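Progress report to the Wolik Fund – Sound archive digitization, October
From: Kiri Rutherford, Skeneo oral history archive
To: Heidrun Tanner

Heidrun, sorry this is short on polish, I wanted it with you before your meeting. Budget sheet is in the separate attachment.

Where we are

The Aebischer tapes are moving. All 40 reels have been cleaned, labeled and boxed, and 39 are transferred. The one left is the reel with the bad splices near the start. It needs a slower hand than I've got this month so it's going to Flovoletti for repair. Quote came in under what we set aside.

Sound is mostly good. Early reels have a hum under the talking, worst where the interviewer sat close to whatever the fridge was doing. We are leaving it in the master files and taking it out of the listening copies only. Same rule as last time, please say if the fund wants it done differently.

Side B of a lot of these was never listed. We assumed blank. Not blank. There are songs, a long argument over a boundary wall, somebody reading out a seed catalog. None of it was in the original transfer estimate and that's where most of the extra hours went.

Equipment and storage

Transfers go to the workstation first, then to the two backup drives, one kept here and one off site. Checksums run overnight and I look at them with coffee at 7 a.m. No mismatches so far. We ran low on working space in the middle of the month and had to stop taking in new audio until the finished reels were copied off. Lost a few days to that. More internal storage is in the budget line you already approved, we just haven't spent it yet.

The old tape machine is holding up. New belt, heads cleaned between reels. Spare belt is in the drawer.

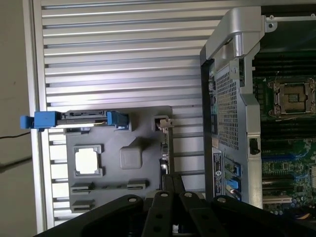

Kiri, on storage, could the finished masters go over to the fund's server sooner, so you aren't waiting on local space again? And I'd want the side B material listed seperately from the interviews in the catalog, the board will ask what it is. – Heidrun

Yes to both. I can send masters in batches as each box is signed off. For side B I've started a second list with its own numbering so it doesn't push the interview numbers around. Songs get a title if one is spoken on the tape, otherwise first line.

Transcripts

Slower than the audio, no surprise. The dialect is the problem. Automatic transcripts get the town names wrong nearly every time and turn the word for hayloft into a man's name, who then shows up all through reel 8 as if he lived there. So every transcript gets a full listen by a person. It takes about 2 hours of work for a short interview and a good deal more where people talk over each other.

First batch is done and proofread. Second is in progress. I moved the longest interview, the dairy one, to the back of the line so that we'd have finished pieces to show instead of one huge half-done one.

Spelling: we keep what the speaker said, with standard spelling in brackets the first time only. There was some back and forth about this and I'd like it settled before the third batch.

Permissions

Families have been written to. Most replied quickly and said yes, a couple with very nice letters. One family wants a section held back while an aunt is still living. Agreed to, and the file is marked closed with a review note. Two letters came back as undeliverable, I'm trying the parish office next.

No recording goes online without the signed form in the folder. That has slowed down the website part but I don't want to rush it.
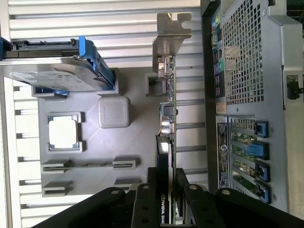 Spending

On track overall. Over on staff hours (side B), under on repair and on mailing. I'd like to move the mailing leftover into transcript hours if that's allowed under the grant terms. It's a small amount. If it needs a form send me the form.

Next month

Reel 40 back from repair, transfered and checked.
Second batch of transcripts proofread.
Closed-file wording agreed with the family.
Catalog entries for everything cleared so far, side B list included.
Listening evening at the library – they've offered the reading room, 6 p.m. start, only need to pick the clips. I have too many and will need a second opinion.

What I need from you: a yes or no on the mailing money, and the login for the server so I can begin the batches.

Kiri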